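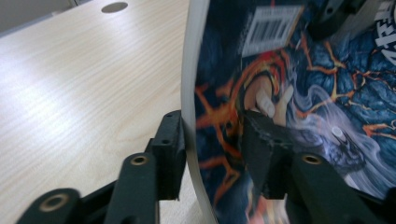 p. 224

Cahier d'atelier, décembre. Repris à 10 h, table en bois clair côté fenêtre.

Lot Mulder : les gros volumes illustrés, couverture brillante. Suite du tri commencé par Griet. Je note au fur et à mesure, Zoia recopiera au propre si elle a le courage.

Tranche : le bloc de pages bombe quand le volume est debout. Belle courbe, mais ça me gêne pour juger la couture. Un bloc épais comme ça, posé sur chant sans serre-livres, il travaille tout seul. Rappel pour tout le monde : ne pas laisser debout sur la table plus que le temps de regarder. Après, à plat, ou calé entre deux planchettes.

Papier des pages blanc cassé. Pas de rousseurs relevées sur la tranche, à revoir à la lampe rasante. Arnout dit que c'est un couché demi-mat, moi je penche pour un offset un peu calandré. On ne va pas se battre. Test de la goutte sur une chute si on en trouve une, sinon tant pis.

Couvertures : le brillant marque au doigt. Gants coton = ça glisse, j'ai failli en lâcher un. Nitrile, donc. Conceição préfère mains nues bien lavées et séchées, elle a sans doute raison pour les pages mais pas pour les plats. À décider ensemble, là chacun fait à sa sauce et les fiches ne veulent plus rien dire.

Dépoussiérage : brosse douce, toujours de la coiffe vers l'extérieur, volume fermé et bien serré. Ne PAS passer la gomme sur le pelliculage (essai de Griet sur un exemplaire de rebut, voile mat qui ne part plus). Chiffon microfibre sec, c'est tout. Si trace grasse, mettre de côté, étiquette jaune.

Dos : trois cas de figure pour l'instant.
- dos carré collé, colle encore souple : rien à faire, housse et caisse
- colle cassante, ça craque à l'ouverture : ne plus ouvrir, bande de papier autour, étiquette rouge
- cahiers cousus, dos décollé du bloc : pour Zulmira, elle a la presse

Ouverture max 90 degrés sur les coins mousse, meme si le volume a l'air de bien s'ouvrir. Surtout si il a l'air, en fait. Ceux d'hier aussi avaient l'air.

Housses : polyester Hondatora, reste un paquet de 30. Ça ne suffira pas pour finir la caisse. Commande à passer chez Unard, demander le format au-dessus, le nôtre est trop juste pour les épais et on force sur les coins en enfilant. Coins écrasés = notre faute, pas celle du temps.

11 h 20. Pause. Café HORS de la table, merci.

Reprise. Mesure des épaisseurs au pied à coulisse, trois points (tête, milieu, pied), on garde le plus grand. Ne pas serrer les mâchoires, effleurer. Sur un bloc bombé la valeur du milieu change selon comment on tient le volume, donc à plat avec un poids léger dessus, attendre environ 4 minutes, lire. Mes mesures du début de lot sont à refaire, je les avais prises debout. Bon.

Hygro : le capteur Flukeso de l'étagère du fond n'envoie plus rien depuis hier soir. Pile ? Arnout regarde. En attendant relevé à la main matin et soir, feuille scotchée à la porte. Le radiateur sous la fenêtre reste FERMÉ, qui le rouvre à chaque fois ? Le papier gondole et après on cherche pourquoi.

Rangement : les épais au bas de la caisse, à plat, dos alternés, intercalaire carton neutre entre chaque. Pas plus de cinq par pile, sinon ceux du dessous prennent la forme. Les minces par-dessus. Numéro au crayon sur l'intercalaire, jamais sur le volume ni sur la housse (le feutre migre, cf. p. 198).

À faire :
- appeler Unard pour les housses + devis mousse
- refaire épaisseurs début de lot
- demander à Zulmira si la presse est libre la semaine prochaine
- lampe rasante : ampoule grillée, en racheter deux
- trancher la question des gants (Conceição, Griet, moi)
- retrouver le coupon Mulder, il était dans le tiroir aux plioirs

Ajout 16 h : coupon retrouvé, dans la boite des buvards. Zoia a vu passer un volume avec deux pages non coupées en tête. On laisse tel quel, noté sur la fiche, prévenir le client avant de toucher à quoi que ce soit.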